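Care of Cloth Bags and Baskets: Handout 5
Folding, Hanging and Putting Away
Evening course in household textiles, Busthorpe

Welcome back, everyone, and thank you to those of you who brought in bags from home. I have never seen such a heap on the side counter, and I was delighted to find a few in there that had clearly been to market and back for years. This handout covers what we did with the plain jute shopping bag, plus a little more on storage that we didn't get to before the room had to be locked up.

Before you start

Empty the bag completely, and I do mean completely. Turn it upside down over a sink or a sheet of newspaper and give the bottom a few pats. Jute holds on to onion skin, sand and the dust that comes off potatoes, and all of it works its way into the weave if you fold the bag with it inside. Run a dry brush along the seams, going with the threads. A shoe brush is fine, as long as it has never met polish!

If there is a stain, leave it for now and read Handout 4 again. Jute doesn't care for soaking. It goes stiff, it can shrink unevenly, and the brown color has a way of traveling onto whatever is next to it. A barely damp cloth and some patience will get you further than a bucket.

Laying it flat

Most of the trouble people have with folding comes from rushing this part. Put the bag down on a clear, light-colored table, where you can see what the edges are doing, and smooth it from the middle out toward the sides with the flat of your hand. The hem at the top will be thicker than the rest and wants to be dealt with first. Pull it straight, press along the stitching, and the body of the bag will mostly follow. 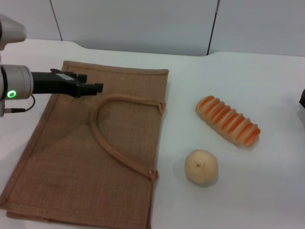
Now for the handles, which are what make a neat pile turn into a messy one. You have two choices. You can fold each strap down over the body of the bag, so that the loop lies flat on the fabric, or you can tuck both of them inside. I used to tuck, and my mother tucked, and I have come around to laying them on top. A tucked strap makes a lump, and the next bag in the pile sits on the lump, and by the time you have a dozen bags you have a hill. With the strap on top you can also find it again with one hand when you are on your way out the door.

Whichever you choose, don't crease the strap hard where it joins the hem. Let it bend in a soft curve. Those few stitches carry the whole weight of the shopping, and a sharp fold in the same spot, week after week, wears the threads thin.

Fold in thirds lengthwise, then in half. If the bag is a large one (the Jallonard size, as we have been calling it, after the shop most of them came from), fold in half twice. Stop there. A fourth or fifth fold only strains the fibers, and the bag will spring open anyway.

Where to keep them

We talked about three places: the drawer, the hook and the cupboard.

A drawer suits thin cotton bags and is usually too shallow for jute. A hook is handy, but please hang a bag by both handles together and keep it off any wall that gets damp in winter. A cupboard with a plain, wipeable surface is the best of the lot, so long as air can move around what is inside it. Leave a gap of 2 inches or so at the back, and don't pack things in tight.

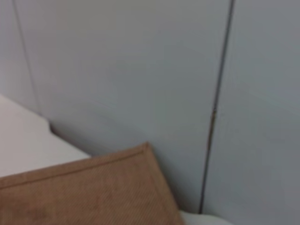

Handout text: Krum Nedeljković
Household Textiles, Busthorpe
December 12, 2024

While we are on the subject of cupboards, do wipe along the joins between panels before you put cloth away. Fluff gathers there, and a little moisture with it, and that is where you will first notice a musty smell. A soft cloth wrapped around a butter knife reaches in nicely — go gently, the idea is to lift the dust out and leave the surface alone.

Coarse mats and bags can share a shelf, but put a sheet of plain paper between them and anything pale. Khumalo asked whether lavender is worth the bother. I like it, and the moths seem not to, though it should be in a little pouch so the oil doesn't mark the cloth.

For practice at home

Fold the same bag both ways, strap on top and strap tucked, and leave each one for a few days under a moderately heavy book. Look at the creases afterward and jot down what you find. Then go through whatever bags you own and pull out any with loose stitching at the handles. We'll be mending those next, with the 40 weight thread for cotton and the heavier waxed thread for jute. Bring small scissors and a thimble if you have one. The Kandutside group will be joining us for that session, so we'll push the long tables together and make room.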